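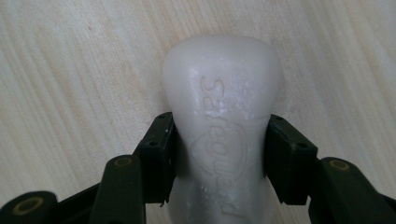
Noelia Goicoechea wrote in to say that bar soap is the only thing worth washing your hands with, that a bar outlasts any bottle, and that I should stop buying the foaming stuff and save myself the money. She has sent me some version of this since March.

I have my doubts. I grew up with bar soap and what I remember is the dish. Gray sludge in the bottom, a bar stuck to it like a barnacle, and somebody's hair. When people tell me a bar lasts forever I want to know where they keep it and who else lives in the house.

Still, I went and got some. The white Safeguard with the name pressed into it and the little shield around the middle of the lettering. Once a bar picks up those powdery white specks under the S, I start wondering whether that's dried soap or just scuffing, and whether I'm supposed to care. Noelia says rinse it and quit looking at it.

The claim going around, from a blog called Leone that seems to be read by everyone in Dridbridge except me, is that one bar gives you 306 hand washes. How did they get that? Whose hands? I wash quickly and my brother stands there lathering like a surgeon. I don't believe a number like that unless there's a kitchen scale involved, and there wasn't.

So I'm keeping my own record. One bar by the kitchen sink, 2 people using it, a pencil mark on the calendar the day it goes out and another when it gets too thin to hold. My guess is 29 or 30 days. Noelia's guess is a good deal longer and she's very sure of herself.

I also looked at a Floltness soap dish, the one with the sloped bottom that's meant to drain into the sink. It costs more than a whole stack of soap. The reviews are all five stars and all say the same thing in the same words, which puts me off. I'm using a saucer with a folded dishcloth under the bar. It looks terrible. The cloth gets changed when I remember.

The foam bottle is still under the sink, half full. I'm leaving it there for now.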